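Speaker notes: Swap the drive, keep the box
Saturday 10.30, library meeting room. 40 min talk then questions

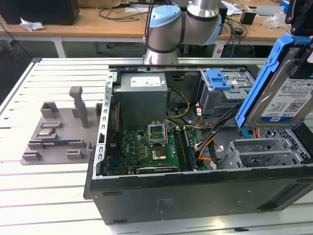
Photo: Kavinda Jayawardena / Wallcombe Repair Group

OPEN
Say hi, say name, thank Shanthi for the room. Phones on silent incl. mine.
Ask for hands up: who has an old desktop in a cupboard? Who's too scared to open it? Good, that's the talk.
Point of today: old office tower, dead slow, new drive, another few years as a homework machine. No soldering. One screwdriver and some patience.
Mention handout is on the back table, Afroza has spares.

SLIDE 1 (photo up while people sit down)
Leave it up. Let them look at it for a bit, most have never seen the inside of one.
Case on its side, open side up. Always. Don't work on it standing up like it sits under the desk, you'll be fighting gravity and you'll drop the screw into the board.
Big grey metal box top left = power supply. Spec label on top. We do NOT open that. Say it twice. Can hold a charge after it's unplugged. If it's dead you replace the whole thing, you don't poke around in it.
Green board = motherboard. DELL printed on it. Tell them office machines often have boards shaped for that one case, so don't buy a random replacement board off the internet and expect it to fit (me, my first year, $$ gone).
Metal socket in the middle, little lever at the side. Lever is for the processor. Leave the lever alone today!!
Long black slots to the right of that = memory. Will come back to memory at the end if time.
Blue plastic thing with the disk = drive in its caddy. Label says 1.0TB, WD. This is the bit we care about.

WHAT'S A CADDY
Plastic cradle the drive sits in. Clips or slides into the case.
People throw them out with the old drive. Don't. Keep the caddy!! Shahnaz has a whole ice cream tub of orphan ones and never the one you need.
Different makers, different caddies. Some squeeze at the sides, some have a lever, some have pins that go in the screw holes. Look before you pull. If it won't move, something is still holding it, have another look with a torch.

1.0TB - WHAT DOES THAT MEAN
Quick one, don't get bogged down.
1.0TB is 1000 gigabytes the way the drive makers count. Computer counts differently and shows you a smaller number. Nothing's missing, no one robbed you. Someone always asks.
How full is yours? Most people who come to us think they need more room. Usually what they need is a faster drive. Get them to check before they spend anything.

BEFORE YOU OPEN ANYTHING
- Back up. Then check the backup opens on a different computer. (Tell the Sajib story, keep it short: backed up the desktop shortcuts, not the photos. He's ok with me telling it.)
- Write down what programs you use, and where the passwords are
- Shut down properly. Not sleep.
- Unplug at the wall, then pull the cord out of the back
- Hold the power button in for a few seconds with it unplugged
- Good light, clear table, no carpet under your feet if you can help it, no woolly jumper
- Touch bare metal on the case before you touch anything else. Wrist strap is better, we sell them at cost, ask Afroza
- Muffin tin or egg carton for screws. One hole per job
- Take a photo with your phone before every step. Every one. You will not remember which way the cable went

GETTING THE DRIVE OUT
Two cables on the usual desktop drive. Wide one is power, narrow one is data. Both L-shaped inside so they only go on one way.
Pull by the plug, never by the wire. Some have a little metal tongue to press first.
Data cable off, then power, then release the caddy and slide it out level. Don't bang it down. Spinning drives hate a knock, even switched off.
Set it label up on a folded tea towel.
Pass the demo caddy round here. ASK FOR IT BACK. Lost one in June last year.

PUTTING THE NEW ONE IN
If it's a solid state drive it's smaller (2.5 inch) so it needs an adaptor bracket to sit in the same caddy. We had twelve brackets from Segers, check what's left with Kavinda.
Screws finger tight then a nudge. Short screws only, long ones can go into the drive itself.
Slide in until it clicks. Cables back on, same ones, check against your photos.
Tidy any loose cable away from the fan. Rattling noise when you turn it on, nine times out of ten it's a cable touching the fan.
Don't put the side panel back until it's started up ok. Hands out of the case while it's plugged in tho.

COPY OR START FRESH?
Copy (clone) = everything comes across, incl. the mess. Easy, needs a USB adaptor lead.
Fresh = slower to set up, nicer after. My pick for a machine that's had three owners.
Either way keep the old drive untouched for a month. Label it with masking tape: name, what machine, date it came out. Then decide.

OLD DRIVE - DON'T BIN IT
Not in the rubbish, not in the kerbside recycling. Your tax returns are on there.
Wipe it properly first. Dragging files to the trash isn't wiping. We can do it on the bench, takes hours for a big one so it's drop off and collect.
If it still works and passes the health check it can be a backup drive in a USB case.
If it clicks or grinds, stop. Don't keep restarting it to see if it gets better. If theres photos on it you want, turn it off and talk to someone first.

MEMORY (only if before 11.00, otherwise skip)
Clips at the end, push them out, stick lifts up. Notch only lines up one way.
Match the type. Bring the old stick with you or a photo of its label.
Push harder than feels polite, til the clips close.

COST
Screwdriver you've got. Bracket a few dollars. Adaptor lead you can borrow from us, $18 deposit, back when you return it.
Drive prices, don't quote any, they change and then people are cross with me.

HANDS ON
Break into tables. Kavinda and Shahnaz float. Damel lent us the mats, keep coffee OFF the mats.
Everyone takes a drive out and puts it back once. Slow people are fine. Fast people go and help someone.
Count screwdrivers in at the end, 29 in the roll.

QUESTIONS I ALWAYS GET
Will it run the new Windows? Depends on the processor, bring the model number and we'll look it up with you.
Laptop the same? Same idea, smaller screws, more glue. Seperate talk.
Is it worth it? If it turns on and you don't play games on it, yeah usually.
Can you just do it for me? Yes but you have to sit next to me while I do.

CLOSE
Sign-up sheet for the laptop one by the door.
Chairs back against the wall, room's booked after us. Thank Afroza for the slices.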